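Keep the bottles on the counter

By Dinesh Kamath
Sun 14 April

Every few months somebody tells me to put my sauces away. My sister does it, and so did the man from Salden who came to measure up for our new kitchen. He had drawn a pull-out rack beside the oven, 512 pounds before fitting, and he wanted every bottle in it.

I said no, and I would say no again. A bottle in a cupboard gets used less. I had a jar of bean paste behind a door from October until last week, and I bought two more in that time. The vinegar stays out and goes in something most nights.

People who sell kitchens like a bare worktop. The Salden brochure has page after page of them, with one lemon if you are lucky. It looks calm, but I don't know how anyone is meant to cook there. When the oil is hot you have a few seconds to find the soy sauce, and I don't want to spend them bending down to a drawer.

There are fair points on the other side. Bottles drip. They leave brown rings, and the rings go sticky. Some sauces should be in the fridge once opened, and the label will tell you which. A sunny windowsill is a bad place for nearly all of them.

My answer to the drips is a big bowl. You probably own one already — the serving bowl that comes out at New Year and sits on top of a cupboard until the next one. Stand the bottles in it, tall ones behind, and pack them close so they hold each other up. The bowl catches what runs down, and when you want to wipe the counter you move one thing.

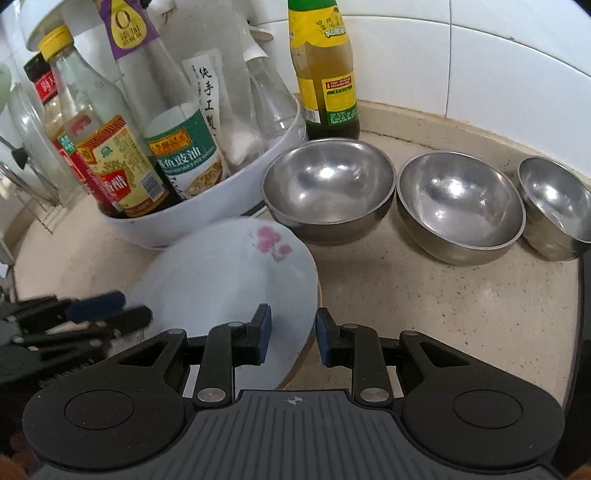 A bowl also sets a limit. When it is full, something has to be finished before anything new comes in. A rack with three shelves sets no limit at all, and you end up with four kinds of chilli oil.

It does need washing. I take everything out on a Sunday, wipe the bottoms of the bottles and throw away whatever is down to its last crust. Ten minutes, if that.

We had the kitchen done in the end, without the rack. There is a plain cupboard where it would have gone, and the baking trays live in it.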